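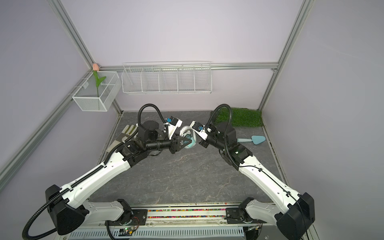

Tastuvier Two-Arm Clear Objects
Data card and README
Maintainer: Miklós Somogyi

Summary

This release holds teleoperated episodes of two-arm manipulation with a focus on transparent and reflective items. It was collected to test one question: does training on recordings with wrist views improve grasp timing on clear plastic, compared with training on the fixed view alone? The release has 1850 episodes from 42 object sets, recorded at the Filton bench.

Each episode contains joint positions for both arms, gripper opening, commanded targets, and time-aligned video from one fixed camera and the wrist cameras. Audio and force data are not included.

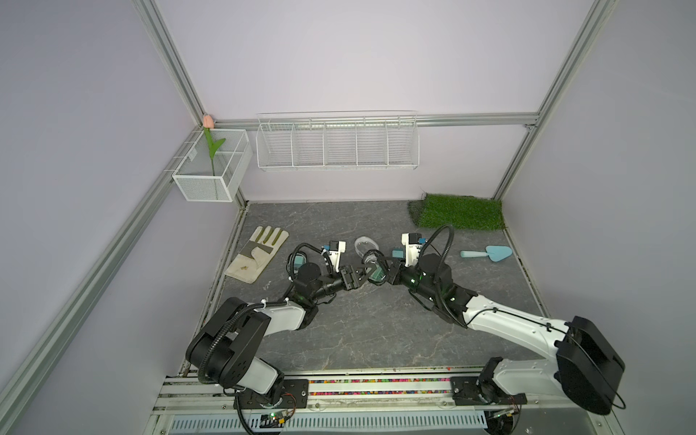
COLLECTION SETUP

Both arms are mounted at the front of an enclosed bench with pale walls and a gray stone-patterned surface. The grippers are parallel, with two fingers each. Storage baskets on the walls and props on the surface, such as a glove, a trowel and a patch of artificial grass, are left in view and can move between episodes. Do not use them as fixed landmarks for calibration.

Operators worked from short written prompts of the form "pass the item to the other arm" or "place the item near the back wall". The prompt is stored in the task field. Operators could choose their own grasp points. Failed grasps stay in the episode if the operator recovered – the attempt is marked in the events file.

The wrist cameras see what the fixed camera often can't: rims, glare, and the contents of a clear container during a tilt. Glare on curved plastic is common and has not been filtered.
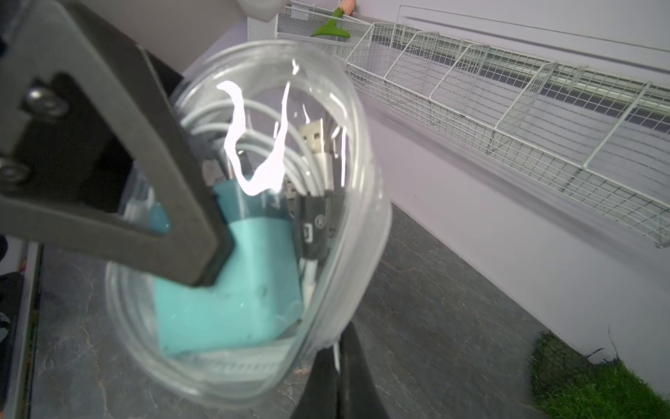 Wrist view: clear jar with cables inside, held between the gripper fingers.

For filled containers, the mask covers the container and its contents as one region. A second mask marks only the contents that can be seen through the plastic. Parts hidden by a finger are not filled in.

Method

We trained the same policy, named Moodley in the config files, under two input conditions: fixed view only, and fixed view plus wrist views. Both used the same splits, action horizon and number of training steps. Image encoders were shared across cameras. Wrist frames were not rotated to match the fixed view; an early run with rotation gave no gain and added a preprocessing step.

Result

The test split has 579 episodes. Each condition was trained with 5 random seeds. Adding wrist views reduced gripper closing-time error on clear items for every seed. On opaque items the two conditions could not be separated. Handovers improved less than single-arm grasps, and the gain was smallest when both grippers blocked the fixed camera at the same time.

These are offline results, scored against operator actions. They should not be read as task success rates.
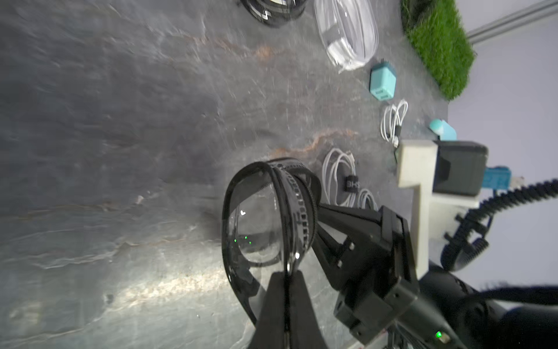 Known issues

Motion blur. Wrist frames can be soft in one area and sharp in another. The blur score in the metadata is a whole-frame average and misses this.

Lenses. Goggles and similar items distort the surface behind them. Masks follow the outer rim and include the lens.

Loose cables. Coiled cables change shape during handling. They have region masks but no pose labels.

Timestamps. Episodes recorded on the first Tuesday have a constant offset between joint data and video. The Flernitz loader corrects it by default. If you use your own loader, read clock_offset from the episode header and add it to the video time.

Splits

Splits are made by object set, so no set appears in both training and test. The background props are shared across splits. If you need a background-disjoint split, you will have to build one from the prop tags, which were entered by hand and are incomplete for June.

Changes since the previous release

– Contents masks added for filled containers.
– Duplicate handover episodes removed.
– The gripper opening field now uses meters in all files.

Send label corrections to the maintainer with the episode ID and frame index.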